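January 14, 2019

Minus 34 when I got up and the block heater cord had frozen stiff, so I walked. The Nouri Street bakery was open and had its mitten line up again, strung across the window from one end to the other. You clip a pair on if you have spare and take a pair off if you need some. Most of the adult ones were gone by eight in the morning. I left the grey pair that never fit me and bought a loaf.

It's the second week of the good neighbour month here in Jalter. Last year the town ran it in April and hardly anyone joined in, everybody was raking and getting their boats ready. January suits it better. The total on the library board stood at 1,027 notes this afternoon. A note can be for anything, shovelling, a lift to the clinic, a casserole left on a step. The aim is 800 by the end of the month so they will need to think of a new number. I wrote one for whoever has been clearing the walk on our side as far as the mailbox. I still don't know which house it is.

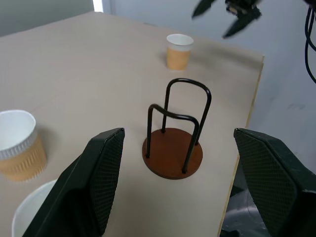
After lunch I took the bus out to Betero with the soup. Three ice cream pails of it, two barley and one pea. The hall kitchen there is doing a hot meal every day until the cold breaks and they served 53 yesterday, more than they had bowls for. I washed up for two hours. The hot tap only runs properly if the cold one is open a little too. A man at the end table played cribbage with anyone who sat down and he beat me twice.

The bus home was late. The driver let us wait inside with the engine running while he phoned in about the Geden road, which was drifted over past the grain elevator. A woman passed a bag of clementines down the aisle and it came back to her with two left.

I've been trying to decide what to do for the last week of the month. I could do the soup again, but I'm low on barley and I'd like something closer to home. The seniors' building wants people to read the paper aloud in the mornings. I might put my name down for that. It would mean getting up earlier.

Phoned my sister after supper. It's raining where she is. She wants her roasting pan back.

Cord is indoors by the radiator now. Must remember to plug the car in before bed.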